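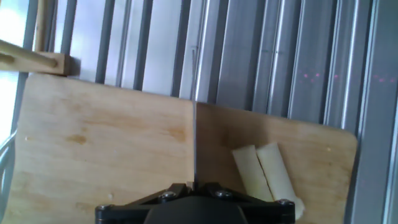

Print | E-mail

We use cookies to improve your visit. By staying on this page you accept our cookie policy. OK

3. The boards

3.1 Why wood, and why pale wood

I went back and forth on the boards more than on anything else in this study. My first plan was plastic, the thin bendy kind, and I bought a stack of them from Rivex in April. They're cheap and they rinse off in a second, but I hated how they slid around, and pale food on a white sheet is miserable to look at for a whole afternoon. Bilal Moussa brought in a wooden board from home one morning and we never went back (the plastic ones now live under the coffee machine).

So everything in this paper was done on light wood. We had 4 boards from two suppliers, Sedness and Plurkell, and I treated them as a set even though they plainly aren't one. The grain differs from board to board, some corners are rounder than others, and the color runs from quite blond to something a bit warmer. I decided early on that I wouldn't sand or stain them to match. People's kitchens don't have matching boards - mine certainly doesn't - and I wanted the marks to build up the way they do at home.

3.2 Wear and marks

I kept a notebook page for each board. Before every session I wiped the board down, let it dry standing on its edge, and then wrote down anything new: a cut line, a blotch, a rough patch I could feel with a thumb. Natural knots went on the page too, on the first day, so that I wouldn't get excited about them later. (I did anyway, once, and lost most of a morning to a "stain" that was in my own notes from the start.)

Each board got 60 sessions. The thing that surprised me was how uneven the wear was. Cuts pile up in one comfortable spot slightly off the middle, and the corners stay nearly new. One of the Plurkell boards had up to 11 separate lines within a thumb's width of each other, and then almost nothing for the rest of its length. Turning the board end for end between sessions helped a little. We only started doing that in the second half, so I can't say much about it yet.

3.3 Where the boards sit

A wooden board on a metal table made of long rails is a funny thing. It bridges the grooves, so if the underside has a slight bow you hear it before you see it - a dull knock whenever you press on a corner. Two of ours did this. I tried a damp towel underneath, which is what my mother would do, and it stopped the knocking fine but it also kept the bottom of the board damp for hours. After that I just laid each board straight on the rails and put up with the noise. Figure 1 gives the layout, with the board down flat.

Figure 1. A rectangular board on the slotted table. The wooden dowel slants down to the right, its lower end near the board's edge, and a metal tool handle lies across the lower part.

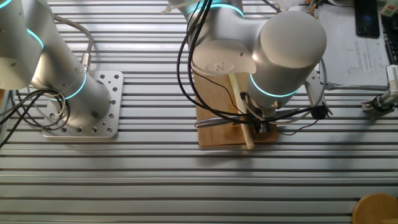

3.4 Cleaning between sessions

Hot water, a drop of dish soap, and a brush run along the grain. I used a Wang brush with stiff bristles until it began lifting fibers, and then switched to a softer one. No oil at any point, although Bilal argued for it and may have been right about the drier of the Sedness boards, where the end grain opened up a bit toward the end. Boards went back on the shelf on edge, with a gap between them, and the notebook pages stayed with them.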